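Drumville Extension Office
Household Tips: Care of the Countertop Drink Dispenser
Revised 29/10/2025

Dispensers that stand over a tray are now common in homes, break rooms and church kitchens. They are simple to keep clean, but the tray beneath them is easily forgotten. The office recommends the following routine for any household that uses one daily.

Placement

Set the tray on a smooth, level table with clear space on both sides, so that both hands can reach the outlet. A stainless steel tray with a raised rim will hold small spills. The drip grate should lie flat, without rocking, before any glass is placed on it. Stand the glass directly beneath the outlet and check the clearance before filling. 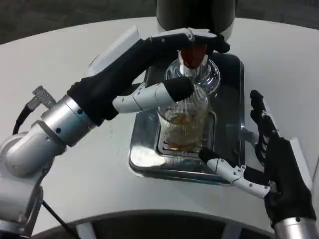

Colored drinks such as tea, cordial and syrup leave a film on clear glass if they are left to stand. Rinse glasses with warm water soon after use. Ribbed and fluted glass requires a soft brush, drawn along the grooves and never across them. Soak stained pieces overnight in a solution of 3 tablespoons of baking soda to a quart of water.

The outlet and fittings

Sticky residue collects first at the neck and around the collar. Wipe these parts at the end of each day with a damp cloth, then with a dry one. Metal bands and polished surfaces show water spots, and a few drops of white vinegar on the cloth will remove them. Vinegar should not be left on rubber seals. 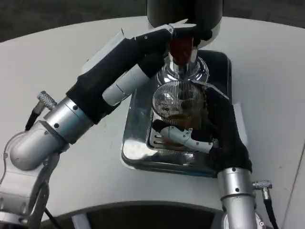
Mesh parts should be lifted away only if the maker's instructions allow it. Tap out any solids, rinse from the outside inward, and let the mesh dry fully before it is put back. Abrasive pads should not be used – they dull the metal and catch on fine wires. Keep power cords away from the sink side of the table.

Bottles

A bottle that fits up into a dispenser head should be held at the body with one hand while the other steadies the shoulder. Do not force the neck. If it meets resistance, lower the bottle, wipe the rim and try again.

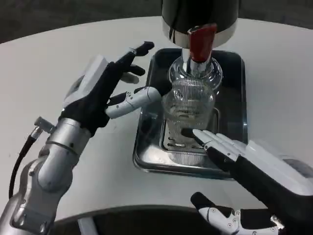 Empty bottles should be washed the same day and drained upside down on a rack. Water at 70 degrees Fahrenheit is suitable for a first rinse of cool glass; very hot water may crack it.

The tray should be emptied each evening and the slots of the grate cleared with a bottle brush. A full descaling is advised twice a year, in June and again in December.

Readers may request Leaflet 1107, Glassware in Daily Use, at the Drumville office or the Gallow branch library.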